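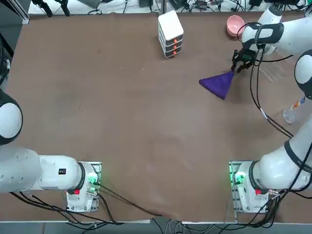
How do you fold a cleaning cloth so it stays folded in the drawer?

Fold it in half and in half again with the edges lined up, then fold that long bundle into thirds and tuck the last third into the pocket made by the first. A cloth done that way stands up by itself and won't spring open when you pull out its neighbour.

Search this site: folding, laundry, drawers... Go

I learned the tuck from my neighbour Perla Montes when we were both home with little ones, and I've been doing it ever since, usually with a cup of tea going cold beside me. It's such a small job that people laugh when I say there's a right way to go about it, but if you've ever opened the kitchen drawer and had a wad of cloths leap out at you, you'll know why I care!

What you'll need

A clean, dry cloth, and a table or bench with enough room to lay it out flat. Any square cloth will do, whatever the colour. Mine are mostly about the size of a dinner plate plus a bit, and a few are older than my youngest. I bought two of the thick Varkell ones last December and they fold beautifully, though they take a bit more pressing than the thin ones.

Wipe the table first and let it dry. An old table with scuffs in it is perfectly fine to fold on. Crumbs are the thing to look out for, especially with microfibre, which grabs every last one and hangs on to it through the next wash.

Getting it flat

Pick the cloth up by one corner and let it hang. Give it a little shake, find the next corner along the top edge with your other hand, and draw the two apart until the edge between them is straight. Lay it down with the far edge touching first and bring the rest towards you, so the air slides out from underneath as it goes.

Now smooth it from the middle outwards with the flat of your hand. If a corner has curled over, turn it back before you start. Old cloths are hardly ever truly square by this stage of their lives, so don't fret if one side comes up a finger's width short. Put the short side on the inside of the fold and it won't show.

Folding and tucking

1. Bring the near edge up to meet the far edge and press along the fold.

2. Fold again in the same direction. You should have a long strip, four layers thick.

3. Run your hand along it firmly, end to end.

4. Turn the strip so it runs left to right. Fold the right-hand third over towards the left and press.

5. Look at the left-hand third, which is still sticking out. Fold it over to the right and slip its end between the layers of the piece you've just folded, as though you were posting a letter. Go in as far as it will comfortably go.

6. Pat the whole thing square and stand it on its edge.

Your first one will probably look a bit like a sandwich somebody sat on. Mine did. The tuck gets easier once your fingers know where the pocket is, and a thick cloth only needs a shallow tuck to hold.

Into the drawer

Stand the cloths in a row with the smooth folded edge facing up, like books on a shelf. They want to be snug enough to hold one another up but loose enough that you can lift one out with two fingers. If the row is short and keeps toppling, a shoebox lid cut down to size makes a good divider, or you can put a jar at the end until you've got more washing done.

I sort mine by colour, one for glass, one for benches, one for the bathroom, and I keep the bathroom ones in a different room altogether. My friend Araba Tetteh sorts hers by how worn out they are, with the best at the front and the ones bound for the shed at the back, and I must say I'm tempted to switch.

A word on washing

Microfibre does best in a warm wash with no fabric softener, well away from fluffy towels. Hang it up or tumble it on low. Make sure it's dry right through before you fold, as that tuck holds damp in and you'll smell it by the weekend. If a cloth has come off the line stiff, a good snap in the air will soften it enough to fold neatly.

The same fold works for tea towels, by the way. They're longer, so make your strip the long way and fold it in half once before you do the thirds.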